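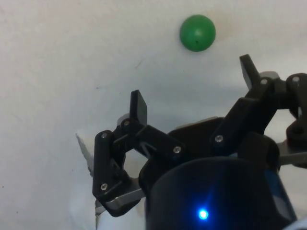

Citex PM2.5 node reading high against regulatory station during smoke

kulgrid
Posted in: Sensors and Calibration

Second smoke event this season and the same offset has turned up again. Setup is a Citex outdoor node on the south wall under the eave, 5 metres off the ground, sampling every two minutes. The government station is downhill near the Kulport rail yard. Hourly average at 3 pm was 132 µg/m³ on the station and well over 200 on mine. On ordinary days the two track within a few micrograms.

Firmware is current, fan is clean, inlet mesh was brushed out in January. Is this the particle size issue or do I have a failing laser?

paddock_nine
Almost certainly size distribution and optical properties. The cheap nephelometer types are calibrated at the factory against a test aerosol that doesn't look much like wood smoke. Mass per unit of scattered light is different, so the conversion to µg/m³ goes off. Apply a smoke correction and see what's left.

What was your humidity at the time?

kulgrid
RH was 18 per cent at the node. Internal sensor, so it probably reads a bit low from the board heat.

paddock_nine
Then you can leave hygroscopic growth out of it. Try a straight slope correction first.

E. Rowlands
I'd be careful with a straight slope. I ran two Citex nodes and a Gutonent beside a filter sampler for most of last fire season and the response was not linear at the top end. Up to moderate concentrations one multiplier did the job. Past that the nodes flattened out, and the multiplier that worked at midday was wrong by evening when the plume had aged. If you fit a single slope to the whole event you'll under-correct one part and over-correct the other.

Also check whether you are comparing the same hour. The station timestamps are hour ending, local standard time, no daylight saving. The Citex export is hour beginning in whatever zone the account is set to.

Eluned Rowlands

kulgrid
Timestamps were out by two hours, thanks. Realigned. The station peak now lands on my peak, but the offset is still there. With the matching hour, station is 128 and the node is 196.

mulga_tech
That's a ratio of 1.53, which is ordinary for uncorrected wood smoke on this hardware. I wouldn't touch the laser.

fenceline
Disagree that it's settled. He's comparing a site on a hill with one in a basin beside a rail yard. Smoke doesn't arrive evenly. A plume a couple of hundred metres up will hit a hillside before it mixes down to the valley floor, and in that case the node is right and the station is also right. People on this forum correct away real differences all the time.

mulga_tech
Sure, but then you'd expect the ratio to move around with the inversion. He says it's the same offset both events.

fenceline
Two events. From the same wind direction, I'd guess.

kulgrid
Both north-westerly, yes.

E. Rowlands
fenceline has a fair point and it can be tested. Borrow a second unit and put it at the station fence for a few days, smoke or no smoke, then swap the two. If the offset follows the unit it's instrumental. If it stays with the location it's the air. The regional office let me zip-tie a node to the compound fence after one email, though that was a different office from yours.

paddock_nine
Are you using channel A, channel B or the mean? Citex nodes have two lasers and if one is drifting the mean will hide it.

kulgrid
Mean. Pulled them separately just now. A and B agree within 4 per cent for the whole event.

paddock_nine
Good, so no failed laser.

harrow
Slightly off topic, but does anyone have the Mustonen inlet heater running on a Citex? Coastal site, fog every morning, and my readings before 9 am are useless.

mulga_tech
Had one for a winter. It fixes the fog but drives off some of the semi-volatiles, so smoke reads low. I went back to flagging anything above 85 per cent RH and leaving the gap in the record.

harrow
The gap is most of my morning. Will start a separate thread.

kulgrid
Second unit is arranged, a mate has a Citex of the same batch. I've emailed the station operator about the fence. In the meantime I've left the public feed uncorrected and put a note in the site description with the ratio.

fenceline
Post the raw CSV when you have it, not the hourly means.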